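Gosselin Training Workshop, Drallow site. This thread sets out how the gear cell is kept in working order, for partners and trainees who have asked about our upkeep routine. 1/11

The cell picks metal spur gears one at a time from a flat work surface and places them on the shafts of a Modside gearbox. One arm, one two-finger gripper and one camera at the wrist do the work. The control cabinet was supplied by Kalto. 2/11

Each shift begins at 6:30 a.m. with the arm parked and the air supply off. The technician on duty wipes both fingers with a dry lint-free cloth, working from the base toward the tip. Solvent must not be used on the textured faces. 3/11

Finger screws are checked next with the small torque driver kept in the cabinet door. A screw that turns at all is removed, cleaned, given fresh thread locker and refitted. The cell stays locked out until the locker has set. 4/11

The work surface is brushed and then wiped. Marks in the finish are acceptable. Raised burrs are not, as a gear resting on one will sit at a slight tilt and the fingers will close on the edge of a tooth. 5/11

With the surface clean, the small gear is laid flat and the arm is sent to the approach position in slow mode. The fingers stay open, one on each side of the gear. The technician compares the gap on the left with the gap on the right before any grip command is given. 6/11 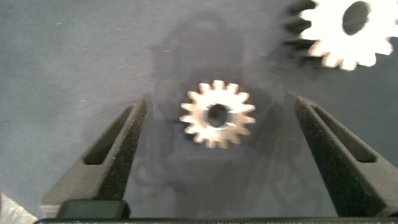

How often are the gripper fingers replaced?
The pair is replaced after 33 working days, or sooner if the texture has worn smooth at either tip. Both fingers are always changed together, and the old pair is tagged with the date of removal. 7/11

After a finger change the grip center must be taught again. The procedure is on page 16 of the cell manual. Staff are reminded that the stored offset from the previous pair is to be cleared first. In August it was left in place on one occasion, and the cell placed gears off center until the midday check. 8/11

The wrist camera has its own entry in the log. The lens is cleaned with an air bulb only. Exposure is set with the larger gear in view, as bright metal can wash out and hide the tooth edges from the software. Any change to the exposure value must be initialed. 9/11

Acceptance after service is a run of 992 picks at normal speed with no operator action. A dropped gear ends the run. The cause is recorded, the fault is corrected and the count starts again from zero. Results are filed with the maintenance sheet for that shift. 10/11

Vernon Kowalchuk, cell supervisor, approves all changes to the routine. Requests for the current checklist should be made in writing to the Drallow office, quoting "gear cell upkeep." Trainees may collect a printed copy from the workshop desk before 4 p.m. 11/11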